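Updated 11 April 2024

These steps cover oiling a solid wood tabletop made from joined planks, the kind sold as a butcher block or worktop. They assume bare wood or an old oil finish. If the top has varnish or polyurethane on it, strip that first, or the oil will sit on the surface and stay sticky.

Set aside one afternoon for the sanding and the first coat, then a little time on each of the next few days. We use Jesteo hard oil, but any food-safe hardening oil goes on the same way.

## 1. Clear and wash the top

Take everything off and wipe the wood with warm water and a drop of dish soap. Don't flood it. Go over it again with plain water and let it dry overnight.

Check the surface in daylight from a low angle. Old rings and scratches show up much better that way than under a ceiling lamp. Mark the bad spots lightly in pencil.

## 2. Decide what to sand out

Stains from cups and wet cans usually come out with sanding. Knots and streaks are part of the wood and go all the way down, so leave them alone. Pale planks show them more than dark ones do.

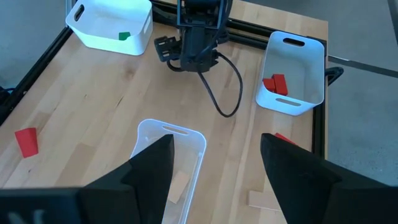

If you can't tell whether a mark is a stain or grain, rub it with a cloth dampened with mineral spirits. Grain gets darker and sharper. A surface stain tends to look dull or blurry at the edges.

## 3. Sand

Start with 120 grit and finish with 180. Move with the grain of the planks, including across the joints. On a random orbit sander, keep the speed at 4000 or lower; we run ours at 3000 on softwood.

Don't lean on one spot to chase a stain. You will make a dip that catches the light after oiling. Widen the area and take it down slowly.

Vacuum the dust, then wipe with a barely damp cloth.

## 4. Oil

Stir the can, don't shake it. Pour a small puddle and spread it thin with a lint-free rag or a white pad. Wait for the time given on the can, then wipe off everything that hasn't soaked in. Any shiny patches need more wiping.

Let it dry until the next day and repeat. A top that sees daily use needs 4 thin coats. Do the underside at least once, so the planks take up moisture evenly.

Lay used rags flat outdoors to dry before throwing them out. Oily rags left in a pile can catch fire.

## 5. Upkeep

Keep water off it for the first week. After that, wipe up spills when they happen and add one coat each December, before the heating dries out the room.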